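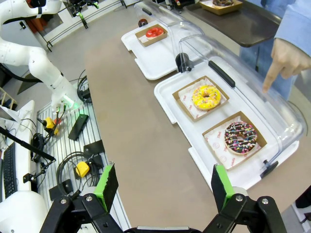
Fig. 1. Covered display, two donuts under the near dome lid. Each stands on its own square paper tray.

Search this site Enter keywords Go

Counter Service and Display, Unit 2: Covered Display of Glazed Goods
November 15, 2022
Emlyn Rowlands

2.1 Purpose of the cover

A glazed donut on open display loses quality in two ways. The crumb dries from the cut or unglazed side, and the glaze takes up moisture from the air and turns tacky. A dome lid slows the first and, if closed too early, speeds up the second. Goods must be at room temperature before the lid goes on. Warm goods under a closed lid produce condensation, which runs down the inner wall and spots the glaze.

2.2 Clear lids

A clear lid lets the customer choose without the cover being lifted. The customer points, the server confirms by name ("yellow glaze with sprinkles"), and only then is the lid opened. Confirmation by name is required even when the gesture seems plain. From the server's side of the counter, a finger held over a dome can line up with either of two adjacent items.

In Fig. 1 the finger is directed at the dome over the yellow-glazed donut. The chocolate-glazed one lies next to it under the same lid, and both carry sprinkles.

2.3 Inner trays

Each piece is set on a lined paper tray before it enters the display. The paper tray is the unit of handling: it is lifted out with the donut on it and the glaze is not touched. Square trays should sit parallel to the base tray where space allows. Liners are replaced with every piece — a liner with glaze residue is not reused, even for the same flavor.

2.4 Grouping

Glazes of strongly different color may share a lid. Glazes of different set may not. A soft fruit glaze is kept under a separate cover from a firm chocolate glaze, as the two call for different opening intervals. See the Dundavel worksheet, column 2, for the intervals used in the practical.

2.5 Cleaning

Wipe the inner wall of the lid at each restock with a damp lint-free cloth, then dry it. Handles and knobs are cleaned separately; sugar collects at the joint. Check that any latch closes fully before the display returns to service.

Reading: Bognár, course reader, section on surface moisture. The January practical assumes 2.1 through 2.4.

Related items
Unit 1: Counter Layout and Reach
Unit 3: Tongs, Tissue and Paper Trays
Worksheet: Dundavel Opening Intervals
Irén Bognár: Notes on Sugar Glazes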